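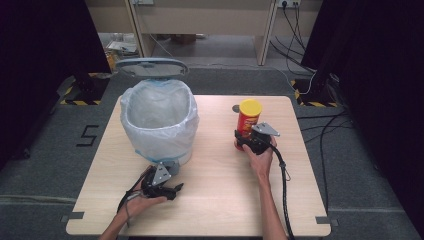
Fig. 4. Bin on the table, lid open, bag folded over the rim

4. Fitting a bag and emptying the table

The Jodano tabletop bin is meant for small dry rubbish such as snack cans, wrappers and paper. Set it up before you start clearing.

4.1 Fitting the bag

1. Stand the bin on a level table, well in from the edge.
2. Flip the lid right back so it stands up behind the opening.
3. Open the bag fully and push the base down to the bottom of the bin with a closed fist.
4. Fold the top of the bag outwards over the rim, all the way round. Leave a good overhang.

NOTE: A bag that is pulled tight across the opening will drop in with the first heavy item. If this happens, take it out and start again from step 3.

4.2 Putting rubbish in

1. Check that cans are empty. Put the plastic lid back on any snack can that still has crumbs in it.
2. Hold the can over the middle of the opening and lower it in before letting go.
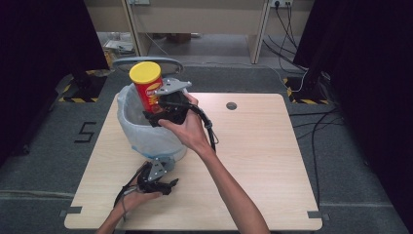

Tall cans go in first, while there is still room for them to drop below the rim. Anything that sticks up will stop the lid from closing, and forcing it can strain the hinge.

CAUTION: No liquids, hot ash or broken glass. Do not load past 3 kg.

3. Close the lid and press lightly at the front.
4. Move the bin to one side and look over the tabletop for crumbs.
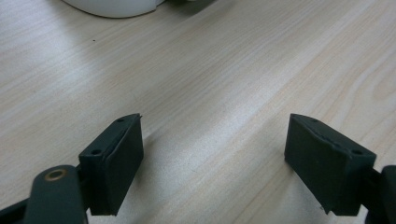

4.3 Wiping down

1. Brush crumbs into your hand or a dustpan. Do not sweep them onto the carpet.
2. Wipe along the grain with a damp cloth. Use 5 mL of mild detergent in 300 mL of water.
3. Dry straight away with a clean cloth. 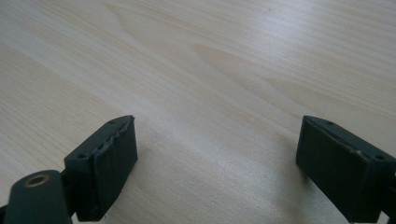
Trarkley Furniture and Fittings Team, Osgate

Pale timber shows marks most clearly where light reflects off it, so check from a low angle and from more than one side. Repeat step 2 on any sticky patches. Scourers and cream cleansers will dull the finish and must not be used.

Report scratches or a loose bin lid to Poppy Hollis. Spare bags are ordered through Oluf Fogh, minimum order 2000.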